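Looking after the cables on a two-arm bench cell

by Ketsara Ruangrit, Aug 5, 2025

Loose leads cause most of the stops on our cell at Bilodthorpe. Clear the table before you start, and switch off the arms before your hands go near a connector.

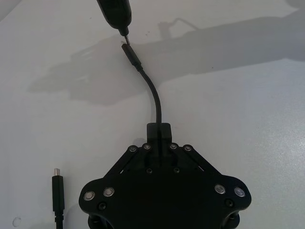 Mounting plate with its cable and plug, two silver fasteners on each lobe.

Check the plate screws every 100 hours with a hand driver. Snug is enough. Wipe plug tips with a dry lint-free cloth - no spray.

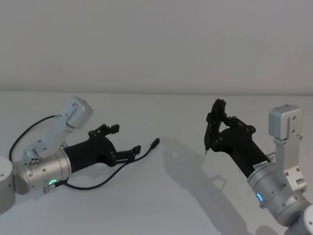

Leave slack at each wrist. A lead that pulls tight at full reach will work its way out, so move the joints slowly by hand and watch the loop.

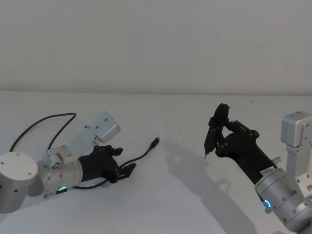
Replace any lead with a cracked jacket. Tape won't last. We keep 7 spares in the Stulau drawer, and Darius Kuusk reorders in July.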